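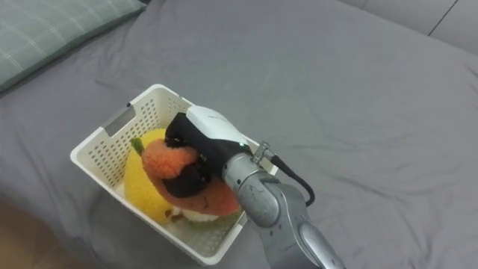 Toy basket task, gripper at the sushi plush.

Udholm Set: Frequently Asked Questions

Last updated in August. We get the same mail over and over, so the answers are collected on one page. Several of them are less cheerful than the ones on the Multareck site. Multareck pays for the arms. We collect the examples, and we have our own view of what they are worth.

What is the Udholm set?

A collection of recorded household pick and place work, done by people driving a two-arm robot from a pair of hand controllers. Every episode has the head view, the joint positions, the gripper opening and one sentence of text saying what the task was supposed to be. The toy basket portion has 394 episodes. Those are the ones people usually want, and they're the ones most of this page is about.

Is 394 a lot?

No. You will read that a few hundred good examples are enough to teach a task. We have said so ourselves in a grant application. What a few hundred examples can do, in our experience, is teach something that looks like the task when the basket, the toys and the furniture are close to what was recorded. Move to a different couch and you find out how much of it was the couch.

So does a policy trained on it work?

Depends who is counting and what they call a success. The number we get asked about came from the same rooms the examples were recorded in, with the same toys, and the trial was restarted whenever the starting position looked "unfair." We don't publish that number anymore. If you train on the set, please run your own trials, decide before you begin what counts as a failure, and write down every one, including the ones where somebody bumped the basket.

Why plush toys?

They're cheap, they survive being dropped and they don't scratch the gripper. Those are good reasons for a lab and poor ones for a claim about homes. Plush is forgiving. You can close the fingers a good way off center and still come up with the toy. A hand controller operator learns that in the first hour and gets sloppy, and the sloppiness goes straight into the data. We would not assume that anything learned here carries over to a mug.

Which direction does the task go, into the basket or out?

Both, and check the text field before you assume. A single still of a gripper down in a basket could belong to either one. We've had a user train on a mix of the two without noticing and then write to us about "indecisive" behavior. The model had been shown people putting toys in and people taking toys out, and it did some of each.

The text says "sushi" and "lemon." Does the model understand those words?

We doubt it. There are very few objects in the toy basket episodes and the words match up with color almost perfectly. Something that only knows orange from yellow would score the same. We tried a cheap check, swapping the nouns in the instruction and leaving everything else alone, and the arm went for the same toy more often than we would like. Try it on your own model before you write the word "understands" in an abstract.

Who does the driving?

There were 12 operators. Some had used the controllers for months and some had an afternoon of practice. Each episode carries an anonymous operator number and you should use it. Split your training and test data by operator at least once. Most people split at random, and then the test set is full of near twins of the training set.

Can I use only the best operators?

You can. The field is there. What "best" means is up to you, and we would be careful. The fastest people on our list are also the ones who skip the pause above the object, and that pause seems to help the learner. The tidiest-looking motions came from a person who took so long that we had to raise the time limit. We have never found a ranking that two of us agreed on.

Do you keep failed attempts?

Yes, now. For the early part of the collection we threw them away, which we regret. A dropped toy and a second try is the most useful thing in the set, and for a long stretch the operators were told to hit delete and start over. Episodes from after the change have a "retry" flag. It is set by hand and sometimes forgotten.

How was success labeled?

By the operator, with a button, right after finishing. We went back through a batch at the Olvera site with a second person looking at the recordings, and the two didn't always match. The usual quarrel was over a toy hanging on the rim. Is that in the basket? Our guide said yes for a while and then said no. The labels were never redone. If your result hangs on the success field, look at the episodes yourself.

Where was it recorded?

At 4 sites, all furnished to look lived in. That sounds like variety. The sites were set up by the same people, from the same shopping list, so there is a lot of the same bedding and the same storage baskets, and a model can lean on that. Ultesness is the only site with a different floor plan and it is the smallest part of the set. We suggest holding it out.

Why can I see only one arm in many of the episodes?

The robot has 2 arms and the head view doesn't always take in both. Joint readings for the second arm are in the file whether or not it shows up in the picture. Don't drop those columns. And don't treat a parked arm as free information either. In a good many episodes its resting pose gives away which operator was driving, and a network will happily pick up on that.

The arm blocks the view of the object. Isn't that a problem?

It is, and it's worst at the moment of the grasp. The wrist and the gripper housing cover part of the basket and often the near wall with it. People who sell head-mounted setups tell you the model learns to cope. Maybe. What we have seen is a model that commits to a spot while it still has a clear look and then goes down more or less blind. If the toy shifts late, it misses. A wrist view would help and we don't have one for this portion.

Does the gripper measure force?

No. You get the commanded opening and the measured opening. Some people work backward from the gap between them and call it force. With plush that gap tells you very little, so please don't cite us for it.

What about the baskets with holes in the sides?

They give depth sensors trouble, which is why the depth stream is marked experimental. The walls come and go from one moment to the next. Color only is the safer choice.

Can I add my own examples?

We take them if they follow the recording guide and come with the failures left in. We turned down a large contribution last spring in which every single attempt succeeded. Whoever sent it may be very good with the controllers, but we couldn't find a way to check.

Will more data fix all this?

Multareck thinks so. We think more rooms, more kinds of object and better labels would fix some of it, and that another thousand episodes of the same toys in the same basket would fix none. We have put that in writing to them and the next round is planned with the same toys.

Is it free to use?

For research, yes. For anything you plan to sell, ask Multareck. For anything you plan to put in a house with small children, read the section on success labels again first.

How do I report a mistake?

Send the episode number and a sentence on what is wrong through the contact form. "Data looks off" goes to the bottom of the pile. We fix wrong text fields within a release or so. Bad success labels take longer, for the reasons above.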